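Maintenance Notes: Gripping Pads on the Hand-Held Units
Posted Aug 23, 2024
Filed under: Upkeep, Grippers

This entry continues the series on the care of the equipment in the Wallcombe workroom. The previous entry dealt with the charging shelf and the labeling of spare batteries. The present one concerns the hand-held gripper tools, and in particular the rubber pads on the fingers, which have been the subject of several messages from readers since March.

The workroom maintains eight of these tools. Each is entered in the Gandari log under its own page, and each page records the date of the last pad change, the name of the person who carried it out, and the number of cycles since that date. A cycle is one full closing and opening of the fingers. The pads are inspected every 200 cycles and replaced at 1,000, or earlier if the inspection calls for it.

The inspection is carried out at the table with the fingers fully open. It requires good light, a soft brush, a dry cloth and very little time. The trigger should not be touched while a hand is between the pads. Mr. Tharun Naidu, who wrote the first version of the procedure, asked that this last point be placed ahead of all the others, and it has remained there in the printed copy.

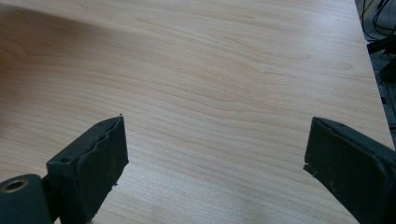 Pad wear is judged first at the edges and only afterward on the flat of the pad. The flat carries most of the load, but it wears evenly and tends to look acceptable long after the corners have begun to fail. The right pad on this tool has a small notch near its lower front corner, where the leading edge is chipped and stepped. The left pad is scuffed toward its lower part, and the seam along the top, where the padding meets the finger, has a wavy line. Under our rules a notch of this kind is sufficient for replacement, and the two pads are always changed as a pair. A new pad set against an old one closes unevenly, and small parts then turn in the grip.

The order of work is as follows.

Switch off the unit and enter its number in the log.
Brush the pads and the top faces of the fingers. Dust and small flecks should be removed before any judgment is made about the surface.
Lift the old pad from the rear end. It should be peeled slowly, and no blade should be used on the finger itself.
Clean off the remaining adhesive and wait until the face is fully dry.
Set the new pad from the rear end forward, pressing as you go.
Leave the fingers open overnight.
Close the fingers slowly the next morning and confirm that the pads meet along their whole length.

Our replacement pads are ordered from Hikix and are cut to length in the workroom. Ms. Ona Raudsepp has prepared a cutting guide, which hangs beside the vise. Pads from the earlier Sani order are slightly thicker and should be used only for practice.

Two readers asked whether a worn pad may be turned end for end to extend its life. Mr. Wekesa Lyimo tried this on one unit, which reached 274 further cycles before the seam opened. The practice has not been adopted.

Comments on the cutting guide may be sent to Ms. Raudsepp directly. The next entry will cover the finger hinges and their bushings.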